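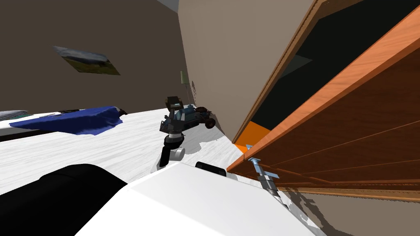 ## Setting a concealed hinge so the door closes flush

Concealed cup hinges go out of adjustment slowly. The usual signs are a door that rubs on its neighbour, a gap that is wider at the top than at the bottom, or a door that stands proud of the cabinet on the hinge side. All of these can be corrected with a screwdriver, provided the fixing screws still bite.

The method applies to clip-on and slide-on hinges with three adjusting directions. Older single-screw hinges can be moved sideways and in depth, but height has to be set by slackening the mounting plate.

### Before adjusting

1. Empty the door racks. A loaded door hangs lower than a bare one, so take the weight off first and put it back for the final check.
2. Check that the cabinet is level. Put a spirit level across the top and then down one side. If the carcass is out of square, correct the feet or the wall fixings first.
3. Press each mounting plate with a thumb. Any movement means the plate screws are loose. Tighten them by hand. Do not use a powered driver on chipboard. 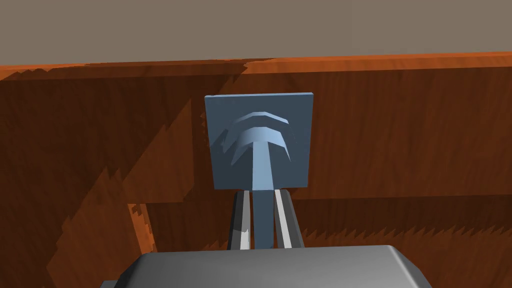
**Damilola Isah**
*Technical writer, Ugwu Joinery Notes*

### Order of adjustment

Work in the order given. Height affects the other two settings, and doing it last means starting again.

**Height.** Slacken the two outer screws on both mounting plates by half a turn. Lift or lower the door until the top edge lines up with the next door or with the cabinet top. Hold it there and tighten the upper plate, then the lower. On the Nukier plate a single cam screw does the same work and nothing needs to be slackened.

**Depth.** The rear screw on the hinge arm moves the door towards or away from the carcass. Set a clearance of 3 mm on the hinge side. A strip of card folded to that thickness makes a good gauge. Too little clearance and the door binds as it opens — a common cause of plates being pulled out of chipboard.

**Side.** The front screw on the arm moves the door left or right. Turn the top and bottom hinges by the same amount to shift the whole door. Turn only one of them to correct a tilt. Quarter turns are enough; look at the gap after each.

### When a screw will not hold

Stripped holes are best filled. Drill out the damaged hole, glue in a hardwood plug, trim it flush and leave it clamped for 60 minutes. The glue needs longer than that to reach full strength, so rehang the door the next morning. Drill a fresh pilot hole through the plug before refitting the screw.

If the chipboard has swollen or crumbled, move the plate up or down by 20 mm and fix into sound material. The cup in the door must move by the same distance, which means a new hole of 35 mm diameter.

### Final check

Refill the racks and open the door to its full angle. Close it slowly and watch the gap along the closing edge. Small changes after loading are normal and can be taken out with the side screw on the top hinge. Repeat the check in a month, and again in December if the room is heated for the first time that winter — solid timber doors will have shrunk a little across the grain.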